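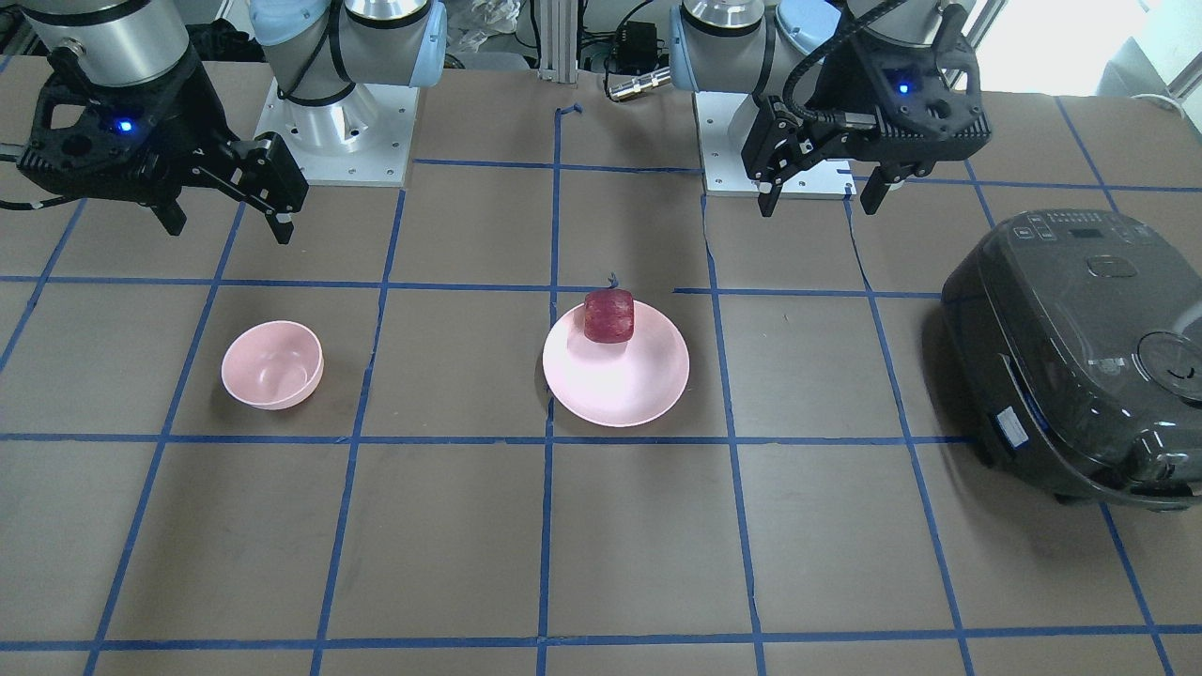 Chapter 3
Showing, Not Coding: Your First Demonstrations

Right, hands out of your pockets. The last two chapters were all joints, frames and angles, and I promised you that if you got through them we'd get to the fun part. We're there! In this chapter you're going to teach a robot to do something by doing it yourself, with the robot copying along.

There are two ways to go about it and we'll try both. The first is to take hold of the arm and move it, which people call kinaesthetic teaching (a grand name for shoving a robot about). The second is to stay back from the table and drive the arms from a pair of handles, a headset or whatever your lab can afford. That's teleoperation, and it's where we'll spend most of our time, mainly because with two arms you soon run out of hands for the shoving method.

I learned all this the slow way. My first proper set of demonstrations was at Strickland, where Wondimu Assefa and I spent most of a December recording one job: pick up an apple and put it in a bowl. We did 400 of them. I was very proud of that number until we trained on the lot and the arm went, quite confidently, to the same patch of table every time - wherever the apple happened to be. I'd been putting it back in the same place after every go, you see. Wondimu had been moving it about, but he'd only done 44.

So now I tape a grid on the table before I do anything else. Masking tape is fine, and a bright colour helps. Before each demonstration, pick a square for each object and write it down, then set things out to match. It feels fussy for the first ten minutes and after that you stop noticing.

A few things to sort out before you start section 3.1:

Open both grippers and bring the arms to the same starting pose every time.
Decide what counts as finished. Is the apple in the bowl, or is it in the bowl with the fingers clear of it?
Keep your bad goes, but mark them as bad. We'll want them in Chapter 5.
Stop for a rest after 40 demonstrations. Tired people drive in jerks, and the robot will learn the jerks too.

If your lab uses the Hamus handles, the set-up notes are in Appendix B. Flelara users can skip those and go straight to the first exercise, where we'll move one apple with one arm, very slowly.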